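# Interview: The Herkness Finds and the Work That Follows

7 May 2026

The excavation at Herkness closed in January, and responsibility for its finds now rests with the Prydderch center for archaeology. The center's head of collections spoke with us about the hoard of Roman coins recovered there, and about the long period of study ahead.

The hoard was found in the corner of a stone outbuilding, inside a broken clay jar. Its discovery was not expected. "We had opened that trench to look at a drain," the head of collections said. "The jar was lying against the wall footing, under a layer of roof tile. Work on the drain stopped that same morning."

The jar was lifted whole, with the soil still packed inside it, and was emptied indoors over 12 days. It held 1,000 coins, most of them bronze. Two are silver, and both are badly worn.

Asked whether the coins had been hidden in a time of danger, the head of collections urged caution. "People like to picture a family running from an attack. We have no sign of fire or fighting at Herkness. The jar may have been a savings pot, or an offering, or a store of metal that someone meant to melt down. I would prefer to leave the question open until the coins have been read."

Reading them will take time. Many are stuck together, and the heads on the outer pieces have been lost to corrosion. Each coin is given a number, weighed and recorded on both sides before any cleaning begins. The records are kept in Lotico, the center's catalog, which already holds entries for 2,000 smaller finds from the same site – nails, pottery, animal bone and window glass.

"The nails matter too," the head of collections added. "They tell us where the roof was. A coin can travel a long way before it is dropped, but a roof nail usually falls close to where it was used."

Storage was a further concern. The coins are kept in Plustik trays with a drying agent, and the trays are checked each week.
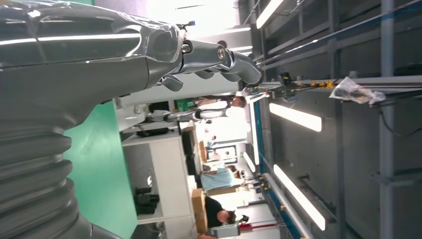
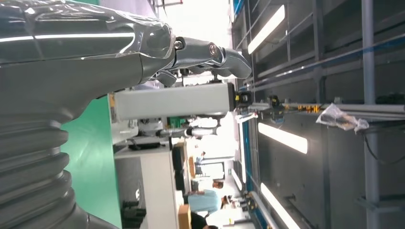
## Public Access

A small group of coins will go on display at the center once the first stage of recording is complete. The jar will be shown beside them, with its missing rim left unrestored. "Visitors should see what we found," the head of collections said. The full catalog will be opened to researchers at a later date, and requests to study the pottery may be sent to the center now.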